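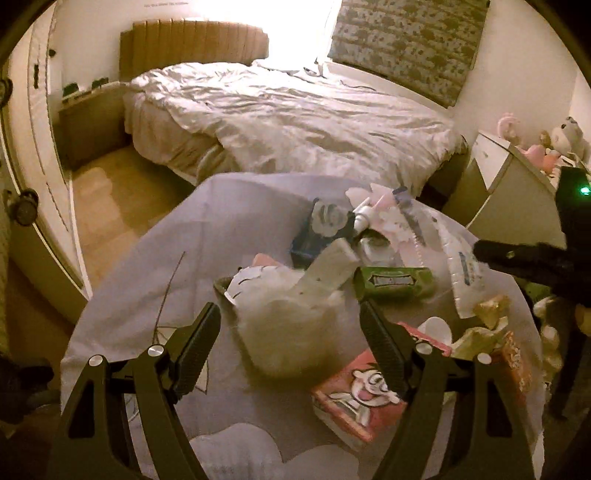 Clorby Residence: Bedroom Tidying and Room Clearance

Frequently Asked Questions

Last revised 29/08/2019

When must my bedroom be tidied?

Residents are asked to clear all surfaces before the monthly room check and before the day of departure. Notice of a room check is delivered to each door two days in advance.

What counts as a surface?

Desks, bedside tables, dressers, window sills and any table the resident has brought in. A surface covered with a cloth is treated in the same way as a bare one. The cloth may stay in place during a room check but must be removed and shaken out before departure.

May I keep toiletries and tissues on display?

Yes. One tissue box and the bottles in daily use may remain. Spray bottles should stand upright with the nozzle closed. Glass bottles should be kept well back from the edge.

What should I do with empty boxes and packaging?

Flatten cardboard and place it in the Podemell bin on your floor. Paper bags and clean wrapping paper go in the same bin. Plastic bags and plastic wrapping are collected separately in the laundry room. Please look inside every box before flattening it; small items are often thrown out by mistake.

I would like to keep the boxes my belongings came in. Is this permitted?

Boxes may be kept if they fit inside the closet or under the bed. Additional storage is available in the Kwok Building, Room 861. Each resident may store up to 3 labeled boxes.

Are soft toys and decorations allowed?

They are. Residents are asked to keep them off heaters and lamps. Small decorations may be grouped on a tray so that the surface underneath can be wiped.

Does the bed have to be made?

The bed need not be made for a room check. The duvet should be clear of the floor. On departure, duvet covers and sheets are to be removed and left folded at the foot of the mattress.

Can I pay to have my room tidied?

Utilach Housekeeping accepts bookings at the front desk. Its staff will dust, wipe and vacuum. They will not sort personal belongings or decide what is to be discarded.

What happens to items left behind?

Items left in a room are held for 700 hours from the time of departure. Opened toiletries and food are discarded at once. To claim an item, bring photo identification to the front desk.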